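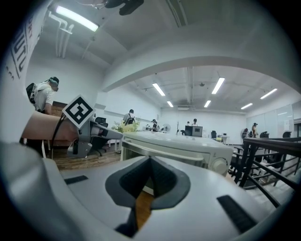
Progress report to Surville, hand-held demonstration work
27 January 2018
Project: Cunda (kitchen tasks, shown by hand)

Short version first. Collection is going, the toaster oven task is the one we are on now, we have 409 usable demonstrations in the set as of this morning. Target for the period was 1,000. So behind. Reasons below, and what we want to do about it. Second half of the money question at the end.

What got done

Moved all of the oven work over to the hand-held grippers. Remote control rig is parked for this task. We tried the same rack pull both ways before the break and the remote version was slow and jerky, operators kept stopping to check where the fingers were. By hand they just do it. Same operators, same oven. We still think remote control is right for the later tasks where the arm has to stay inside its real reach the whole time, so not dropping it, only moved down the list. Surville asked about this in the last call and I gave a worse answer than this one, sorry.

Tasks in the set now: open door, pull rack, push rack back, close door, turn a knob. The knob one is the thinnest. Pads slip on it if the operator comes in at an angle, and people do come in at an angle. We have told everyone to square up first. Helps a bit.

Two-handed episodes are in. That was the item marked "at risk" in the plan and it is no longer at risk. Operator holds a gripper in each hand, both tracked from the markers, plus the head view on top. All streams line up in time after the fix from Feladberg (see below).

Jitpraphai delivered the second batch of finger pads. Better than the first batch. They are a little stiffer, so less of the curling at the tip that we complained about. Invoice has been passed on to you seperately.

What went wrong

Time sync. Lost most of 4 days to this. One stream was drifting against the others and it was small enough that the playback looked fine, then the training run came out with the hand closing early on everything. Feladberg found it, it was in the logging and not in the cameras. Old episodes could be repaired except for the ones recorded before the clock offset was being saved. Those are gone from the count. The 409 is after throwing them out.

Marker loss. When the operator turns a wrist too far, the cube on the gripper goes out of the head view and tracking jumps. Software fills short gaps. Long gaps we cut the episode. Operators now keep their head down toward their hands the whole way through, which they find tiring, more on that below.
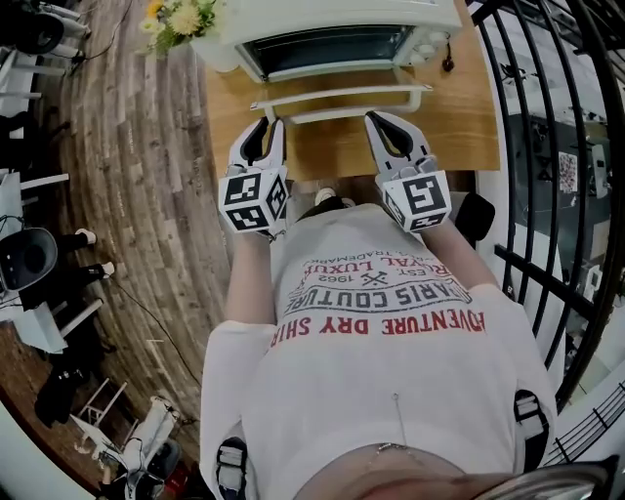 Rack handling was the other slow part. The wire is thin and the fingers have to come at it close to level. If one side gets pulled before the other the rack binds in the guides, and then the operator wiggles it, and wiggling is the last thing we want the policy to learn. We now ask for an even pull with both hands, steady, stop, let go. If it binds, end the episode and mark it bad. No rescuing. A seperate small set of recoveries can come later, done on purpose and labeled as such.

Operator fatigue. Harness and headgear together are fine for a short stint and not fine for a long one. Neck mostly. We cut the stint length and rotate. That costs us episodes per day but the bad-episode rate went down enough that I would not go back. Straps have been let out for the taller operators.

Space. We share the open floor with other people's work and there is foot traffic behind the table. Doesn't hurt the gripper views much. The head view picks up people in the background now and then, and we need your decision on whether those episodes can be released or have to stay internal. Asked in the last report also. It holds up the release plan, so please.

Training results so far

Early, don't quote these outside. First policy was trained on rack pull only. On the real arm it reaches for the rack well and grips it more often than not. Then it pulls too short. We think that's the demos: operators let go as soon as the rack looks "out" to them and everybody has a different idea of out. There is now a tape line for it, on the table. Episodes recorded after the tape look a lot more alike.

Door closing works better than expected, and we didn't tune anything for it. Door opening does not work yet, fingers land on the glass and slide. Needs more demos with the approach coming in higher, at the handle.

Knob not trained. Not enough data.

We have not tried mixing the remote control episodes in with the hand-held ones. On the list. The motion is so different in speed that I expect we have to resample one or the other first.

Changes to the plan, need your ok

1. Cut the task list for this oven from the original to the five above. The tray loading moves to April.

2. Count only episodes that passed the sync check. The old plan counted everything recorded, which looks nicer and is no use to anyone. With the new rule the 1,000 moves out to April as well.

3. Add 2 more operators, part time. Current ones are good but they are tired and they have started to all move the same way. We want some variety in the demos. Training a new operator takes a day or so before their episodes are worth keeping.

4. Move the camera mount money that wasn't spent over to operator hours. No change in the total.

If 3 is a no then please say so early, and I'll redo the schedule with the people we have. It would mean dropping the knob.

Next period

- finish rack pull and push to the full count, tape line episodes only
- door opening, higher approach
- knob, if operators approved
- second oven from a different maker, to see how much carries over. Haven't bought it yet
- write down the operator instructions properly. Right now they are half on paper and half in people's heads, and the paper half is out of date
- one joint session with Feladberg on marker loss, they have an idea for a bigger cube. I'm worried it will bump the oven

Money

Spending is under plan for equipment and over for hours, which mostly cancel. Pads from Jitpraphai came in at the price quoted. One repair, a cable on the left gripper, done in house, no cost besides the part. Full sheet goes with the quarterly, I didn't want to hold this report up for it.

Open questions for Surville, all in one place so they dont get lost: background people in the head view, release or internal. The two extra operators. The new counting rule. And whether you still want the side by side video of hand-held against remote control, becuase if yes we have to set the remote rig back up and that takes the table out of use while we do it.

Sample episodes are in the shared folder under Cunda, rack pull only, the ones after the tape line. Look at the later ones first, the early ones in that folder still have the short pulls in them.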